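Trunance 시뮬레이션 연구실 공개 행사 참관기

2019년 10월 16일에 Trunance의 시뮬레이션 연구실 공개 행사에 다녀왔다. 회사에서 조립 라인 자동화를 검토하고 있어서 신청한 자리였고, 같은 팀에서 두 명이 갔다. 접수는 본관이 아니라 뒤편의 Yurchenko동 1층에서 받았다. 안내 메일에 본관 주소만 적혀 있어서 정문에서 한 번 돌아 나와야 했다. 주차는 Yurchenko동 옆 공터에 하면 된다.

참가자는 조를 나누어 움직였고 우리는 두 번째 조였다. 순서는 회사 소개, 시뮬레이터 시연, 실물 로봇 셀 견학, 질의응답이었다. 회사 소개는 10분으로 짧았다. 연혁과 조직 이야기가 대부분이라 여기에는 옮기지 않는다.

시연은 2층 회의실에서 했다. 대형 화면 두 대에 같은 가상 공간을 서로 다른 시점으로 띄워 놓고, 진행자가 노트북으로 조작했다. 이 회사가 쓰는 시뮬레이터의 이름은 Sametti다. 자체 개발품이고 외부 판매는 하지 않는다고 했다. 가상 공간은 돌바닥이 깔린 방에 회색 작업대 하나와 팔 하나를 둔 단순한 구성이었다. 작업대에는 주황색 판과 작은 물체들을 올려놓고, 물체를 하나씩 판 위로 옮기는 작업을 시켰다. 물체 중에는 흰 주사위도 있었다.

작업 자체는 쉬워 보이지만 설명을 들으니 확인하는 항목이 꽤 많았다. 물체마다 손가락이 들어가는 방향, 닿는 순간의 속도, 놓은 뒤에 굴러가는 거리를 전부 기록한다고 했다. 물체의 처음 위치는 매번 무작위로 바뀐다. 작업대의 각도도 조금씩 달라진다. 조명 조건도 바꾸는데, 특히 팔의 그림자가 물체에 걸칠 때 인식이 흔들리는 일이 잦아서 그런 경우를 일부러 많이 넣는다고 한다.

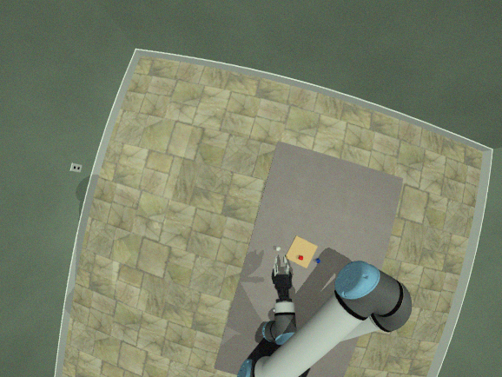
시뮬레이터에서 잘되던 동작이 실물 로봇에서도 그대로 되는가?

그대로 되는 경우는 많지 않다고 한다. 마찰과 물체의 무게, 관절의 미세한 유격이 실물과 다르기 때문에 시뮬레이터에서 마찰 값과 무게를 넓게 흔들어 가며 학습시키고, 실물 셀에서 다시 조정하는 단계를 거친다.

우리 조에서 가장 먼저 나온 질문이었고, 나도 제일 궁금하던 부분이다. 담당자는 수치도 같이 보여 주었다. 최근에 정리한 시험 묶음은 1,312회분이고, 그중 물체를 판 위에 제대로 놓은 것이 1,070회였다. 나머지는 잡지 못했거나, 잡았다가 떨어뜨렸거나, 놓은 뒤 물체가 판 밖으로 벗어난 경우다. 세부 비율은 화면에만 잠깐 나왔고 자료로는 받지 못했다. 실물 셀의 같은 항목 수치도 물었는데 아직 시험 횟수가 적어서 공개하지 않는다는 답이었다.

실패한 기록을 골라 되돌려 보는 기능이 인상에 남는다. 특정 시각으로 돌아가서 그때의 관절 각도와 목표 위치를 보고, 같은 장면을 다른 시점으로 바꾸어 볼 수 있다. 멀리서 내려다보는 시점으로는 팔이 어떤 경로로 움직이는지 보기 좋고, 손목 쪽 시점으로는 손가락과 물체 사이의 간격을 보기 좋다. 진행자는 두 시점을 번갈아 보여 주면서 접근 방향이 조금 틀어진 기록을 설명했다. 위에서 볼 때는 정상처럼 보였는데 손목 시점으로 바꾸니 틀어진 것이 바로 보였다. 주사위처럼 모서리가 있는 물체는 손가락이 면에 맞추어 들어가야 하고, 모서리를 집으면 잡는 순간 돌아가 버린다고 했다.

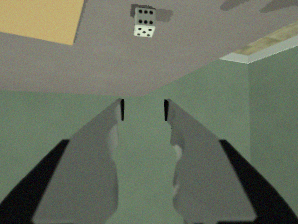 기록을 다시 볼 때 걸리는 시간도 짧았다. 파일을 고르고 화면이 뜨기까지 기다린다는 느낌은 없었다. 다만 시연용 노트북은 사양이 높은 기종이었고, 일반 사무용 장비에서 어느 정도로 도는지는 확인하지 못했다.

시뮬레이터 시연이 끝나고 1층 실물 셀로 내려갔다. 셀은 모두 3대가 있었고 가동 중인 것은 한 대였다. 나머지는 안전 펜스를 교체하는 중이라고 안내판에 적혀 있었다. 펜스 안쪽은 촬영 금지였다. 가동 중인 셀에서는 작은 부품을 트레이에서 꺼내 지그에 꽂는 작업을 반복했는데, 속도는 사람보다 느렸다. 담당자도 지금은 속도보다 정지 횟수를 줄이는 데 집중하고 있다고 설명했다. 우리가 보는 동안 한 번 멈췄고, 작업자가 트레이를 다시 맞춘 뒤 재가동했다.

셀의 제어반은 Trumex 제품이었다. 우리 공장의 기존 설비도 같은 회사 제어반을 쓰고 있어서 통신 방식에 대해 따로 물어보았다. 기본 신호는 별도 변환기 없이 연결되지만, 시뮬레이터와 기록 형식을 맞추려면 중간 프로그램이 필요하다고 한다. 그 프로그램은 Trunance에서 제공하며 비용은 설치 규모에 따라 다르다. 정확한 금액은 견적을 요청해야 알 수 있다.

질의응답에서 나온 내용 중 업무에 관계있는 것만 적는다.

새 부품을 추가할 때는 도면 파일이 있으면 그대로 불러와서 쓴다. 도면이 없으면 실물을 보내야 하고, 가상 모델을 만드는 데 약 3주가 걸린다. 투명한 부품과 광택이 심한 부품은 현재 받지 않는다.

학습에 쓴 기록은 의뢰한 회사가 가져갈 수 있다. 다만 Sametti에서만 열리는 형식이어서 다른 도구로 보려면 변환을 따로 신청해야 한다.

조작 교육은 이틀 과정이고 Yurchenko동에서 진행한다. 방문 교육은 없다.

우리 쪽 부품은 크기가 작고 모양이 단순한 편이라 시험 의뢰는 가능하다는 답을 받았다. 도면이 있는 부품부터 몇 종을 골라 보내기로 했고, 보낼 목록은 생산기술 쪽과 협의해서 정한다. 표면이 반짝이는 도금 부품은 목록에서 뺄 예정이다. 지그는 우리 것을 쓸지 그쪽 표준품을 쓸지 정하지 못했다.

다음 공개 행사는 12월에 있다. 프로그램은 이번과 같고, 펜스 교체가 끝나면 나머지 셀도 볼 수 있다고 한다. 신청은 홈페이지에서 받으며 조별 인원이 정해져 있어서 일찍 마감되는 편이다. 실물 셀을 가까이서 보려는 사람은 굽이 낮은 신발을 신고 가야 한다. 1층 출입구에서 신발을 확인하고, 맞지 않으면 유리창 밖에서만 볼 수 있다.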